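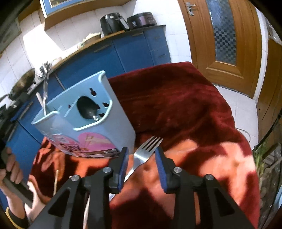
Heidrun Eder asked whether 100 good fork pickups wouldn't teach the model more than 2,000 sloppy ones. Fair point, and we went back and forth on it most of Wednesday. For now: both. Keep everything, tag the sloppy ones, let training sort it out.

Kitchen set, Terport collection. Hand-held gripper, real homes, no lab tables. Quick page so the others can see where we are, will tidy up later.

The one at the top: fork on the red cloth, jaws open either side of it. Blue utensil box just behind. Strong sun on the cloth, which is good, we were short on hard light and shadows.

Where it stands: 149 fork episodes in, target for all cutlery is 3,000. Spoons next, then mixed. Selina Auer is doing the labels, so send her your notes the same day please, not a week later.

Reminders for anybody recording:
Start with the jaws open.
Change the angle of the fork evrey time.
Missed grasp? Keep recording, try again, tag it "retry".
Don't clear the background. Clutter is fine, we want it.

Still missing: evening light, plain cloths, forks lying tines down. Aksel Kárason has the sign-up list for June. More pictures when theyre sorted.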